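# Bench tips: living with a rented Huvlow arm

I've had the Huvlow arm on my workbench since March (they rent it through Perkemmont, with the starter kit and a phone line for when you get stuck), and people keep asking me whether it's worth it. Short version: yes, if you like fiddling. Long version is the tips below!

**Start with dark cups.** Shiny white ones gave me fits. I do nearly all my practice with a black cup now, against a plain teal background, and the camera at the wrist has a much easier time of it.

**Put something loud on it.** A bit of orange-red is perfect. It's a color I don't have anywhere else on the bench, so when I go back through the pictures at night I can find the cup in half a second.

**Tape your fingers.** The robot's, I mean. Dark cloth tape, a couple of layers, smoothed down hard at the seams. Change it when the edges start to lift - mine go after 200 grabs if I'm lucky.
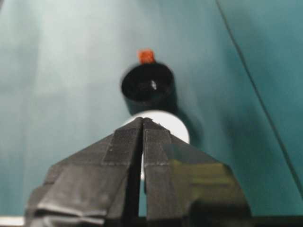

The kit manual wants you to run the full calibration every morning, and I did that like a good student for the first month. Now I run it when I've moved the base or bumped the table with my hip. Same results as far as I can tell, and I get to drink my coffee while it's still hot.

**Hang a sheet, and iron it first.** Okay, I don't always iron it. But folds throw little shadows and the software will sometimes chase them around like a cat. A clean pillowcase works in a pinch.

**Slow it down to 70 percent.** The speed slider goes all the way up and it's very tempting. Leave it alone until you've had a whole evening with no drops. I've swept up enough bits off the floor to feel strongly about this.

**Save your moves before you update.** The Rurkoser app wiped mine in an update and I lost more than 1000 recorded moves. I may have said some words. The export button is under Settings, then Tools, then the tiny arrow.

**Check the screws by the tips** with your fingernail once in a while. Don't crank them, the printed parts will strip on you.

As for the price, I paid $498 for the three-month plan, shipping both ways included. You can do it month by month but it costs more, and the first month is mostly learning where to put your elbows.
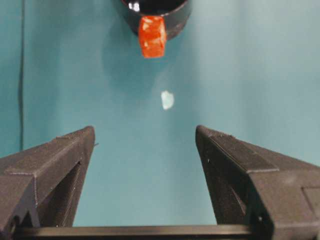

Venkataraman wrote in to say the three-month plan is only a good deal if you have room to leave the arm set up. I had mine on the kitchen counter and took it down every night for dinner, so I used it maybe twice a week and sent it back early. The phone people were lovely about it but there was no refund on the last month. If I did it again I'd clear a shelf in the garage first and go month to month.

Fair point on the space. Mine is bolted down at the far end of the bench and I'd hate to move it. If you do have to pack it up, mark the base position with painter's tape so it goes back in the same spot, and leave the cables plugged in at the arm end.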